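Projet Penelach, réemploi des emballages : point d'avancement du mois d'août

À l'attention de Frauke Thiele, Lammont
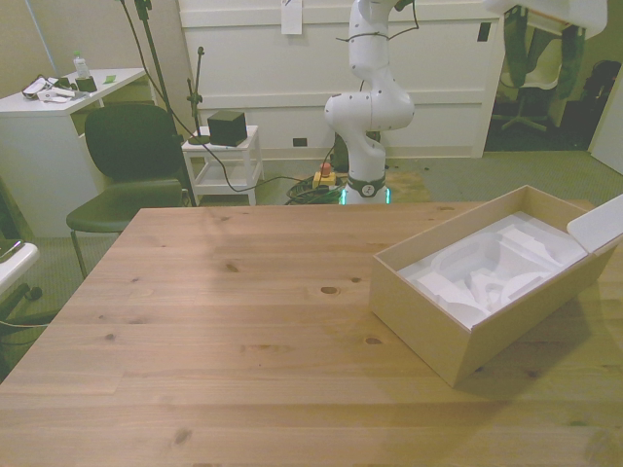

Le mois a été excellent ! Nous avons trié 187 boîtes, dont 131 peuvent resservir telles quelles, avec leur calage. En juin, nous n'osions pas espérer un tel résultat. Les autres partent au recyclage, carton d'un côté et mousse de l'autre.

La vraie bonne surprise vient des calages en mousse moulée. Kamran Magsi craignait que leurs creux, dessinés pour un seul produit, les rendent inutilisables ailleurs. Fereshteh Taheri a fait des essais avec les pièces d'Ultiteo et 17 références tiennent déjà très bien dans les logements existants (même les petites, que l'on croyait perdues d'avance). Nous gardons donc boîte, couvercle et mousse ensemble jusqu'au contrôle final.

Côté atelier, la grande table en pin sert maintenant au contrôle des boîtes ouvertes, une par une. On y travaille beaucoup mieux que sur les étagères !

Reste un point à régler : le stockage. Les boîtes vides prennent énormément de place et Rosemarie Fröhlich cherche une solution avec Lavoie, qui pourrait nous prêter sept rayonnages. Le budget est respecté à ce jour. Uwe Wiegand vous enverra le détail des dépenses avec les justificatifs de transport.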